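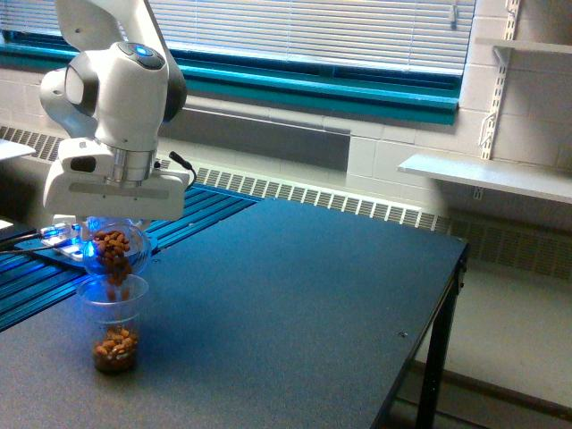 Subject: Re: [derkach-list] Knight with the loose elbow

Hi all,

Thanks Halyna, that's a great help! I had the same trouble with my grey Derkach knight (the one with the swappable shoulder plates), and I was about to glue him solid and call him a statue.

Halyna Marchuk wrote:
> Don't use superglue in the socket, it goes cloudy
> and you'll never get the arm out again. I brush a thin
> coat of floor polish on the ball, leave it overnight
> with the arm off, then pop it back in. Two coats if he
> still can't hold up his shield. The red ones from the
> second run are worse than the grey ones.

I did one coat last night and he's holding the shield at chest height, which is more than he's managed since I bought him. I'll try a second coat on the sword arm. My red one came without the cape, so if anybody has a spare cape in any colour, even a chewed one, please write to me off list.

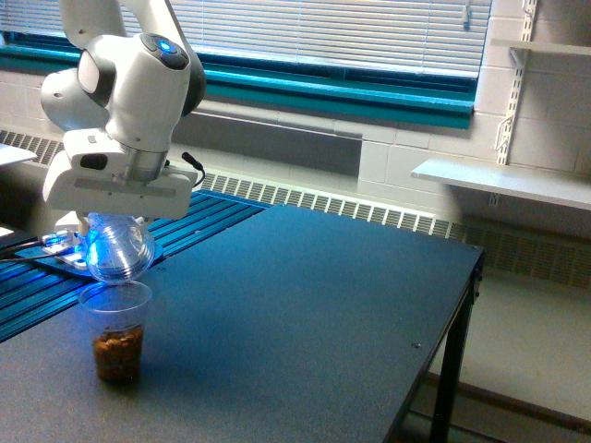
The other thing I wanted to ask about is the Flesska reissue. Zoia says it's limited to 2,000 and that the box has a numbered sticker on the bottom flap. Mine is 1,091 and the sticker is on the side! Is that a Canadian box thing, or have I got a repack? The figure itself looks fine - the paint on the belt is neater than on my old one, and both the lantern and the little axe fit his hand properly. I paid $55 plus postage from Nurbridge, so I'm not heartbroken either way, but I'd like to know before I put it in the cabinet with the others.

Tarcísio, are you still selling the Trilleck horses? I can take the brown one and the one with the wonky ear. I don't need the saddles.

Also, could people please trim the old messages when they reply? The last digest had up to 300 lines of quotes before I got to Oluf's question about hip pegs (4 mm, Oluf, I measured mine).

Cheers,
Melaniia Stasiv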